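3.2 呼び名が揺れる場面をどう拾うか

さて、前節で書いた聞き取りの録音ですが、文字起こしを始めてすぐに困ったことになりました。同じ人が、同じ物を、数分のあいだに違う名前で呼ぶのです。台所の話をしているときは「スプーン」、お母さんの思い出になると「さじ」、そして孫に話しかける口調をまねた瞬間に、ポルトガル語の colher が混じる。最初は言い間違いかと思って(すみません、話者のみなさん)注記欄に「訂正?」などと書いていたのですが、三人目の録音を聞いたあたりで、この注記は全部消しました。訂正なら「あ、いや」とか「じゃなくて」とか、何かしら前触れがありそうなものです。それがほとんどない。みなさん、すらすらと乗り換えていきます。

そこで本稿では、一つの物に対して一人の話者が二つ以上の名前を使った箇所を「呼び替え」と呼ぶことにします。先行の記述では「混用」という語が使われることもありますが、私はあまり好きになれません。混ざっている、と言ってしまうと、どこかに混ざる前のきれいな状態があったように聞こえるからです。共同で調査にあたったベネジト・アマラル(Benedito Amaral)は「揺れ」でいいじゃないかと最後まで主張していて、節の見出しにだけその名残があります。

資料はトリンダーデ地区に住む日系家庭の談話で、録音に協力してくれた話者は全部で223人です。一世と呼べる方はもうわずかで、中心は二世と三世。聞き取りは原則としてご自宅でお願いし、台所か食卓のそばで話してもらいました。居間だとどうしても改まってしまって、敬語の見本市みたいな録音になるのです。コーヒーを飲みながらのほうがずっといい。ただし食器の音がマイクに入るので、Tralar での自動の文字起こしはかなり苦戦しました。カップを受け皿に置く音が促音に化けていたりして、これは結局、私が全部聞き直しています。

分析の単位についても書いておきます。談話全体から、身の回りの道具を指す名詞を含む発話を1000件抜き出しました。抜き出しの基準は単純で、話者が道具の名前を少なくとも一度口にしていること、そして前後の文脈からどの物を指しているのか聞き手に分かること、この二つだけです。「あれ」「それ」だけで済まされている発話は、泣く泣く外しました。本当はこの「あれ」がいちばん面白いのですが、別の機会にします。

語を台所の道具と手仕事の道具に分けたのは、途中からの判断です。はじめは全部まとめて見ていました。ところが、さじ、しゃもじ、急須といった語と、かなづち、のこぎり、道具箱といった語では、呼び替えの起き方がどうも違う。前者は話題につられて変わり、後者は話し相手につられて変わるように見えるのです。たとえば七十代の男性は、奥さんに向かっては「道具箱」、隣で聞いていた息子さんに向かっては caixa と言い、私に向き直ると「工具箱」と言いました。三つとも同じ箱の話です。私が来ていたから改まった形が出たのでしょう。調査者がそこにいることの影響というやつで、これは避けようがありません。

ちなみに「道具箱」と「工具箱」の使い分けについては、私自身の内省がまったく当てにならないことも白状しておきます。私は子どものころ、はさみと糊を入れる学校の箱を「お道具箱」と呼んでいました。そのせいで「道具箱」と聞くと、どうしても文房具が浮かびます。アマラルは「工具箱」を先に教科書で覚えたので、「道具箱」のほうが古風で立派に聞こえるそうです。二人で同じ録音に意味のラベルを付けていくと、ここがきれいに割れました。割れた箇所は話し合いで決めず、両方のラベルを残してあります。

スプーンのほうは割れませんでした。割れませんでしたが、今度は「大さじ」の扱いで悩みました。計量の単位としての「大さじ」は、普段「スプーン」としか言わない人の口からもぽんと出てきます。これを呼び替えに数えると、料理の話をした人だけ値がはね上がってしまう。そこで計量の用法は別に立て、以下の議論からは外しました。「さじ加減」も同じ扱いです(一度しか出てきませんが、あまりに見事な使い方だったので、3.4節で引用します)。

図3 (a) 道具箱、(b) スプーン

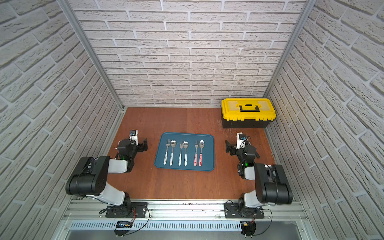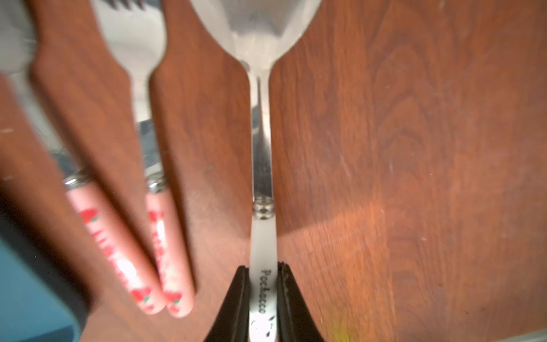

3.3 話題につられる語、相手につられる語

結果の話に入ります。まず台所の語から。「さじ」が出てくる場所には、はっきりした偏りがありました。親や祖父母の思い出、とくに病気のときに何かを食べさせてもらった話です。おかゆ、くず湯、すりおろしたりんご。こういう話になると、ふだんは「スプーン」派の二世の話者も、かなりの確率で「さじ」に移ります。しかも移ったあと、話題が現在に戻ると、何事もなかったように「スプーン」に帰ってくる。録音を聞いていると、声の調子まで少し変わるので、文字だけで見るより印象はずっと強烈です。

面白いのは、物そのものは関係なさそうだということです。目の前の食卓にあるスプーンを指でとんとんと叩きながら、「母はこういうさじでね」と言った方がいました。いま叩いている物はおそらく「スプーン」なのに、その瞬間だけ「さじ」になる。私はこの例を、名前が物についているのでなく、語られる時間のほうについている例として読みたいのですが、アマラルは慎重です。単に「こういうさじ」という言い方がお母さんの口ぐせの引用である可能性も残る、と。これはもっともな指摘で、引用かどうかを音声の高さで見分けられないか試してみたものの、食器の音に邪魔されてうまくいきませんでした。

手仕事の語に移りましょう。こちらは話題を変えても名前がなかなか動きません。昔の大工仕事の話でも、先週棚を直した話でも、「かなづち」と言う人はずっと「かなづち」です。martelo に変わるのは、ほぼ例外なく、ポルトガル語で育った家族が会話に入ってきたときでした。実際に手伝ってもらう場面を考えれば、相手に通じる名前で呼ぶのは当然かもしれません。取ってきてほしい物の名前は、取ってくる人の言葉になる。そんなふうに調査ノートには書きました。

もちろん例外はあります。「のこ」という短い形は相手が誰でも出てきて、三世の若い話者がポルトガル語の文の真ん中で o noko と冠詞をつけて使っていました。こうなるともう、この家庭ではポルトガル語の単語だと言ってしまっていい気がします。同じように冠詞つきで使われた日本語の道具名は、ほかに「しゃもじ」と「たわし」がありました。どちらも、ぴったり対応するポルトガル語を話者に尋ねると、しばらく考え込まれる語です。

なお、一人の話者が一つの物に使った名前は最大で4種類でした。その4種類を全部使ってくれたのは八十代の女性で、対象は急須です。「急須」「きびしょ」「お茶出し」、それに bule。「きびしょ」はご両親の郷里の形でしょう。ご本人に録音を聞いてもらったところ、「あら、私こんなに言うとる?」と大笑いされました。どれが普段の呼び名ですかと重ねて聞くと、しばらく考えて、どれも普段だねえ、とのことでした。

呼び替えの直前に間があるかどうかも測りましたが、語の種類による差は見つかっていません。測り方が粗い可能性もあるので、この点は付録の表を見ながら判断していただければと思います。息を吸う音を間に含めるかどうかで値がだいぶ変わります。付録では含めた場合の値だけを載せました。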